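Old PC, new job

April 16, 2024

I've been putting off sorting out the old desktop for most of the winter. It came from a house clearance in Rurnbridge last November, and I paid Frauke Frerichs 35 pounds for it, which included a monitor I've since given away. The plan was to turn it into a box for backups and for the music collection. Nothing clever, just something that sits under the stairs and stays on.

The case is a plain black tower of the sort every office had at one time. I like working in these. The drives sit in light blue plastic caddies, so you don't need to go hunting for four tiny screws each time you want to swap one. The caddy goes round the drive and the whole thing goes into the cage at the front. The optical drive has blue plastic latches as well. I wish more modern cases bothered with this.

I laid it on its side before doing anything else. I've tried fitting drives with a tower standing up and the cables always end up in the way. These older power supplies have far more leads than you need, and the red, yellow and orange ones get everywhere. I used to cable-tie them all on the first day and then have to cut the ties on the second, so now I leave them until the end.

The processor is out at the moment. With no chip in it the socket is all tiny gold pins, and I've bent pins on a board before, so I'm keeping fingers and cable ends well away. Stepan Tymoshchuk has promised me a replacement that uses less power. He also has some memory, which is handy as all four slots need filling from scratch.

For the drives I went through the box in the cupboard. Most of them are too small to be worth the electricity. I kept 2 and wrote the rest off, including one that had 900 photos on it, all of which I already had elsewhere (I did check).
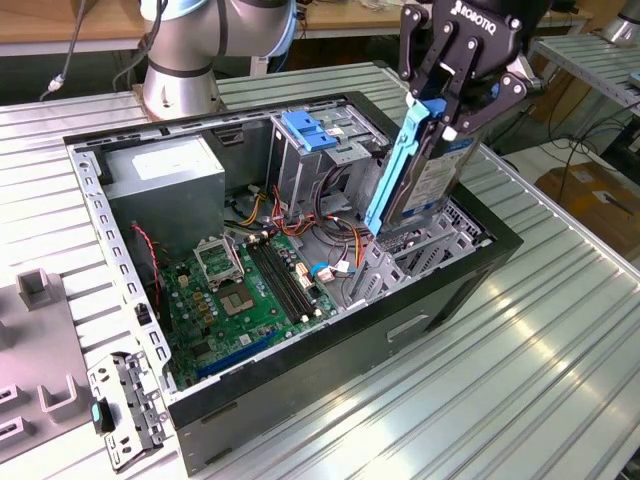 The second drive can wait until Stepan's parts turn up. I still need a longer network cable to reach the cupboard under the stairs, and I want to give the fan a proper clean before it goes in there. Total spend so far is 40 pounds, counting the thermal paste.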